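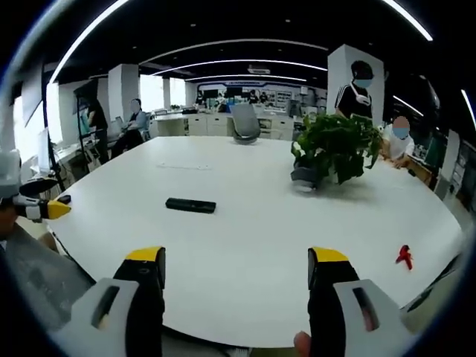 Home Reviews Workshop Kitchen About Contact

Bridotine hand-held gripper, two weeks in: can it clear a table yet?

I've wanted a machine to tidy up after me since I was about nine, so when Chelsea Clegg offered me a pair of Bridotine grippers for a fortnight I said yes before she'd finished the sentence. You hold one in each hand, do your chores through the jaws, and the recordings go off to train a robot arm. The arm is the part I care about. The grippers are the part you can borrow.

First impressions were great! The grip is comfy, the squeeze is light and I had the hang of it in an afternoon. Boxy things with flat sides are a joy. Anything small and upright takes more patience, especially on a smooth tabletop where a clumsy nudge sends it skating off. Thin flat strips are the worst of the lot. I chased a phone cable across my kitchen bench for most of a Monday morning and ended up dragging it to the edge and catching it as it dropped (still counts, I reckon).

What surprised me was how much you learn about your own hands. I roll a pen up with my thumb without thinking. Two fingers can't do that, so you find another way, and the arm has to learn that other way too.

Now for the arm. Ha-rang Maeng ran it for me at Vencombe after it had been trained on some 560 table-clearing runs, a few of them mine. It put a glasses case in a tray, then a stapler, then stopped and had a think over a teaspoon. It got the teaspoon on the third go and I cheered out loud. It's slow — I could have cleared the lot and made a cuppa — but it was doing a real chore on a cluttered table, and last January the same arm would only work with blocks on a mat of one colour.

Gripes? The trigger spring is stiff by the end of an hour, and the colour-coded cases are nearly the same grey. The older Martinelli pair is lighter, though I found its jaws too slippery for cutlery. At $2,000 for 2 grippers, it's a buy for a workshop or a lab, and a borrow for the rest of us.

Would I trust the arm with my dishes? Mugs, maybe. Wine glasses, no way. On a packing bench with the same few parts all day, I'd put it to work now and keep a person nearby for the fiddly bits. I've already asked Chelsea for another go when the softer jaws come in.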